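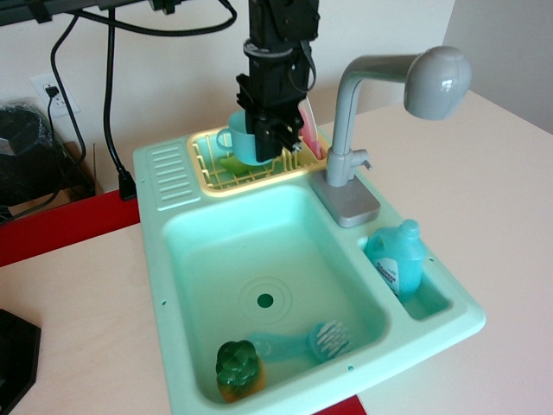
Fig. 4. Poste évier, bras au-dessus de l'égouttoir jaune.

4. Démonstration du poste évier (journée portes ouvertes)

Cette section s'adresse à la personne qui tient le poste pendant la visite d'octobre. Elle remplace la fiche remise l'an dernier par Gagnon, qui promettait « une vaisselle autonome » et que plusieurs visiteurs ont eu la cruauté de relire à voix haute.

4.1 Avant l'ouverture

1. Mettez le contrôleur Bomano sous tension et attendez la fin de l'initialisation. La notice Gagnon parle d'un démarrage instantané. Comptez 7 minutes.
2. Vérifiez que l'arrêt d'urgence est à portée de main de l'animateur, côté public.
3. Chargez le programme 12 (saisie du gobelet bleu). Les autres programmes du menu figurent au catalogue, mais personne chez nous ne les a validés.
4. Lancez un cycle à vide, pince ouverte, vitesse réduite.
5. Remettez le gobelet en place à la main avant chaque groupe.

ATTENTION : ne laissez aucun visiteur passer la main dans le bassin quand le bras est alimenté, même à l'arrêt. L'argument commercial « sans danger pour les enfants » ne figure dans aucun document signé que nous ayons pu obtenir.

Remarque : le code d'erreur 1858 signale un dépassement d'effort à la pince. Il apparaît surtout quand le gobelet est saisi de travers. Acquittez, ouvrez la pince, recommencez. S'il revient deux fois de suite, arrêtez la démonstration et appelez Darlene Perron.

4.2 Passage avec eau
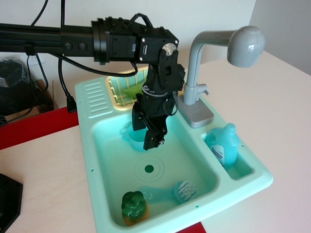 Le passage avec eau est facultatif. Il plaît beaucoup, et c'est bien ce qui nous gêne : le public en conclut que la machine lave. Le programme 12 commande une prise et une dépose. Dites-le avant de lancer le cycle, pas après les applaudissements.

1. Coupez l'alimentation du bras.
2. Versez l'eau lentement. Restez sous le bord supérieur du bassin.
3. Essuyez les rebords et la table.
4. Rétablissez l'alimentation et reprenez au point 4 de la section 4.1.

ATTENTION : la pince n'est pas déclarée étanche. Ondum écrit « résistante aux projections » dans sa brochure, sans indice de protection ni méthode d'essai. Tant que nous n'avons pas mieux, réglez la hauteur minimale pour que les doigts restent hors de l'eau et abandonnez la prise si le gobelet s'enfonce trop.

4.3 Ce que l'on peut annoncer

Le dépliant de Grurnano affiche 91 % de prises réussies. Nous avons demandé sur quels objets, avec quel éclairage et après combien de réglages. La réponse se fait attendre. N'affichez pas ce chiffre sur le poste. Si un visiteur le cite, répondez qu'il vient du fabricant et proposez-lui de regarder plusieurs cycles de suite, échecs compris.

Ne relancez pas discrètement un cycle raté. Laissez le bras finir son mouvement et expliquez ce qui a manqué, si vous le savez.
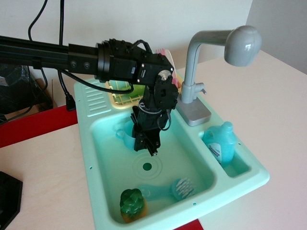

Que faire si le gobelet se renverse pendant un cycle ?
Appuyez sur Pause, attendez l'immobilisation complète, coupez l'alimentation du bras, puis redressez l'objet à la main. Le programme 12 ne prévoit pas de reprise d'un gobelet couché, quoi qu'en dise la notice Gagnon à la page des « récupérations intelligentes ».

4.4 Fermeture

1. Ramenez le bras en position de repos depuis le menu, jamais en le poussant.
2. Coupez le contrôleur.
3. Videz le bassin s'il a servi avec eau et séchez les accessoires.
4. Notez dans le cahier les cycles réussis et les cycles ratés. Les deux colonnes.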